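What I learned after 200 demonstrations of clearing a tea table

3/15/22

In February I promised to write more regularly about the Futari work, and then I did not write anything. I was busy with collecting, and collecting is tiring in a way that is difficult to explain to friends. You pick up an orange, you put it down, you save the file. Then you pick up the orange again.

For those who are new on this blog: Futari is our small project for teaching a robot arm to tidy a table after tea. We do not program the movements. We record a person doing the task with a hand-held gripper that has a camera on it, and later a model learns from these recordings. Raghavendra Nair writes the training code, Shiuli Majumder checks the data, and I do most of the recording.

Why we moved to a real home

Our first 25 recordings were made at my desk, on a plain white board with two plastic fruits. The training curve looked beautiful. Then Raghavendra tried the model on a table with a patterned cloth and it closed its fingers on the stripes. I was a little ashamed, because I had been proud of that board.

Shiuli said the model had never seen a pattern, so it had no reason to ignore one. After this we decided that every new recording must be made in a place where people live, with their own furniture and the light they happen to have. Farzana Liyanage was kind enough to offer her living room for the whole set. I arrived with one bag and stayed until dinner, and this was repeated for many days.

The task we recorded there is simple to say. Start with the fingers open over the table, choose one piece of food, lift it, put it in the place for that session, and come back. The difficulty is in the things standing near. A kettle or a mug limits the side from which your hand can come, and you do not notice how much you turn your wrist until you watch it afterwards.

For the mixed sessions I put fruit and pastry close together, with a tin box and a pink kettle on the left and a mug in the far corner. The two oranges are my favorite part of this layout. From the starting position one finger pad hides a part of both, so the model must learn that half an orange is still an orange.
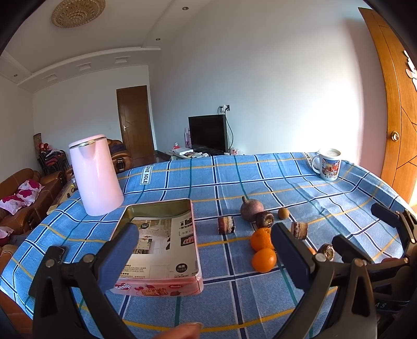

Fruit is easy, cake is not

I expected the kiwi to be the problem, because it is small. It was fine. The pads are wide and a kiwi is firm, so you can be a little careless and nothing bad happens.

Cake is another story. If I close at the speed I use for an orange, the layers slide over each other and the recording is useless. So I slowed down for the pastries, and then Shiuli noticed that I had slowed down for everything, even the fruit. She was right. The model would copy my fear together with my movement. We removed those files and I recorded them again – first all the fruit, then a pause, then the pastries.

My rules at the moment

I keep these on a paper in the bag.

Move the objects between recordings, even when it is boring.

Do not correct a bad grasp in a strange way. Open, go back, try again as you would at home.

Keep your own fingertips away from the view if you can. I still fail at this one.

Leave the curtains alone. Sun on the door in one recording and no sun in the next is good for us.

Stop after six failed grasps in a row and drink something.

What comes next

We now have 200 recordings that Shiuli accepts. Raghavendra has started a training run with all of them, and I do not want to guess the result here. Lutfa Sikder will lend us her kitchen next, where the table is round and much lower, so I will have to learn to record while kneeling.

If you are collecting something similar, please write to me how you handle soft food. I am especially curious about anything with cream, which I have avoided until now.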